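Gripper swap thread, day whatever. Simulated bowls first, real ones once I trust the numbers 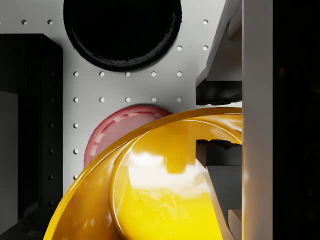
so the plan. Same arm, same controller, same task file, only the fingers change. Bassi pads first, then the Plelport ones with the softer rubber

2/ the task is rim grasps. One finger in the bowl, one outside, close, lift, hold. Sounds easy. Shiny curved rims are horrid

3/ Bassi: 302 good lifts out of 428. Most of the misses are the bowl tipping before the pads are properly shut

4/ Plelport: slower to close but kinder on thin rims. Only 27 runs in so no score yet, dont ask

5/ Mirko Gatti wants 1,000 runs each before he'll look at a chart. Fair. My laptop disagrees

6/ friction setting matters more than I'd like. Nudged it up a touch and the Bassi pads looked brilliant. Put it back. Felt like cheating

7/ wrist camera next. Had it too close in April and one finger hid half of whatever we were grabbing. Going to try a wider lens and teh same mount

8/ Ornella Colombo asked about a suction cup instead. Not on an open bowl rim, no. Flat lids maybe, will try if theres time

9/ leaving the Plelport batch on overnight. Closing speed down one notch, everything else as it was. More tomorrow

Recent posts
Cable routing on the Stindinholm arm
Why my controller kept dropping out
Posomstead meetup notes
Wrist camera mounts, the cheap ones
Pad wear after a month of mugs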